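About Castance

Castance is a small review site about speakers, headphones and the gear that sits between them. We started it out of irritation. Every second article we read promised that a new cable would lift a veil, and we couldn't find one where the writer had bothered to cover the label and listen again.

So we do that. It's slow and it's a bit dull, and it has cost us a few friends in the trade.

What we don't believe

We don't believe burn-in changes a pair of headphones in any way you'd pick in a blind comparison. We don't believe a power cord has a midrange. We're doubtful about most claims made for high sample rates at the listening end, and more doubtful still when the person making them has a download store. If someone sends us decent evidence we'll print it and say we were wrong. We did this in March over a turntable mat, which did cut a hum we'd sworn it couldn't, though only on one deck with a badly shielded motor.

We also don't trust our own ears very far. Anybody who has spent ten minutes adjusting an equaliser and then noticed it was bypassed will know the feeling.

How we test

Levels are matched with a meter before anyone listens. Louder sounds better to nearly everybody, and a good share of the "night and day" differences we've been shown in shops went away once the volumes were the same. Two listeners do each comparison separately and don't talk until both have handed in their notes. If they can't tell the units apart, the review says so, even when one of them costs as much as a used car.

We measure as well: frequency response, distortion, output impedance, noise. Measurements don't settle everything, and we get tired of people who think they do. A graph won't tell you that a headband hurts after an hour or that the volume knob crackles.
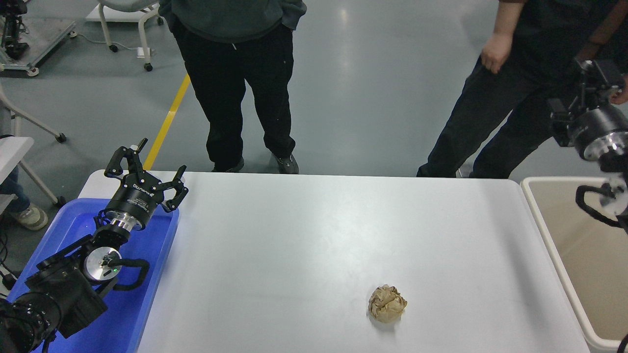 Who we are

Kerubo Muli edits the site and writes most of the headphone reviews. She spent years mixing for community radio and has strong feelings about sibilance.

Neema Makori looks after measurements. Complaints about graphs go to her, and she does read them, including the long ones.

Faraji Mugo covers amplifiers and speakers. He used to sell hi-fi at Gronow, a shop he liked, and he doesn't review anything it stocks under its own name.

Custódio Peixoto repairs old receivers and writes our second-hand column. He thinks most people reading this would be better off with something used and a fresh set of capacitors. The rest of us argue with him about it and usually lose.

Where the money comes from

Reader subscriptions, mainly. We don't run ads from manufacturers and we don't take affiliate commissions. We buy what we can afford and borrow the rest, and every review tells you which it was. Loaned gear goes back within four weeks. One maker asked to see a review before it ran and we returned the unit unopened.

You may still wonder whether borrowing bends our judgement. We wonder too, which is why each review names the lender at the top instead of in grey type at the bottom.

Getting in touch

Corrections are welcome and go on the page they correct, with the old wording left in. If you want to know which colour of cable sounds warmest, we'd rather you asked somebody else. For anything else, use the contact form. Kerubo answers most messages herself, generally after 5 in the afternoon.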